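The Tie Situation

I own more ties than a man who works from his kitchen should. I have worn one twice since moving to Cetham, once to a funeral and once to a job interview conducted entirely over the phone, because I had read that it helps your posture. I did not get the job. My posture, on the call, was superb.

Until last Sunday the ties lived on one of those swiveling chrome racks that hangs off the closet rod. The rack swivels beautifully. It swivels when you reach for a shirt, when you close the door and, I'm fairly sure, at night. Every few weeks I'd find the whole collection on the closet floor in a heap, like eels.

My neighbor Telma Iturra, who folds her dish towels in thirds, looked into the closet while borrowing the ladder and told me that ties should be rolled. I said I'd never heard of that. She said she wasn't surprised.

So, rolling. You start at one end and go to the other, and that is the complete technique, except that silky cloth has its own plans. The dark one with the orange and teal flowers was the worst of the lot. Fold it, let go, and it opens up again like it's been waiting for you to look away. 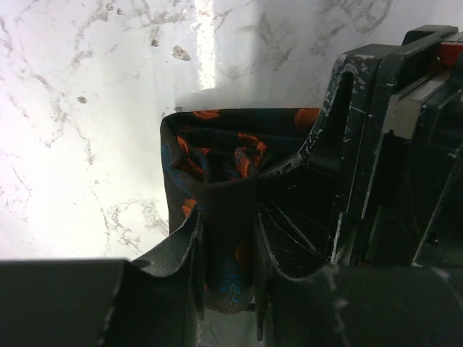
The tray

I'd bought a wooden compartment tray at a flea market in Lorgate a couple of years ago, from a man named Dušan Pešek who assured me it was for tea, or possibly fishing. It has four rows of four little square cells, and in my house it has mostly been for holding whatever was in my pockets. I still haven't evicted the pebbles from the bottom corner. They're tan and white and reddish, I like them, and they got there first.

The ties went along the top row. Black on the left (funeral, interview), then the dark blue with the teal and copper pattern, then a gray-blue one I have no memory of buying and which I suspect came with a suit. The fourth cell I left open for the future, in case I'm ever invited anywhere.

I'll admit that three rolled ties in a row look terrific. They look like something in the window of a shop where you'd have to ring a bell to get in.
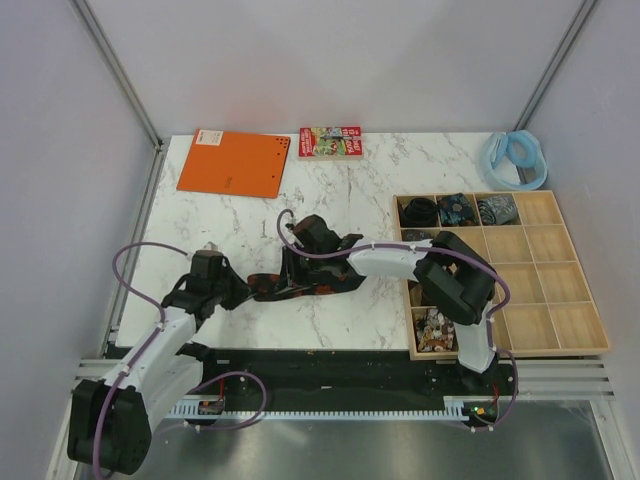
It took most of an afternoon, and a good part of that went to deciding whether black belongs on the left or the right. I also looked up what a purpose-built tie drawer costs. A firm called Adamczyk will make you one in walnut for 2,000 dollars, or you can have the smaller version for 300, and I spent longer on that page than I'd like Telma to know. My tray was 40, and Dušan threw in a doorknob.

The rest of the collection is still in the closet. Rolling it all would mean a second tray, or giving up the pebbles, and I'm not ready to have that conversation. A few of the ties could probably go. There's one with sailboats that has never been appropriate for any occasion, including the time I was on a sailboat.

Telma came by to return the ladder and inspected the top row for a while. She said the gray-blue one was a bit loose. I've rolled it again since. It's still a bit loose.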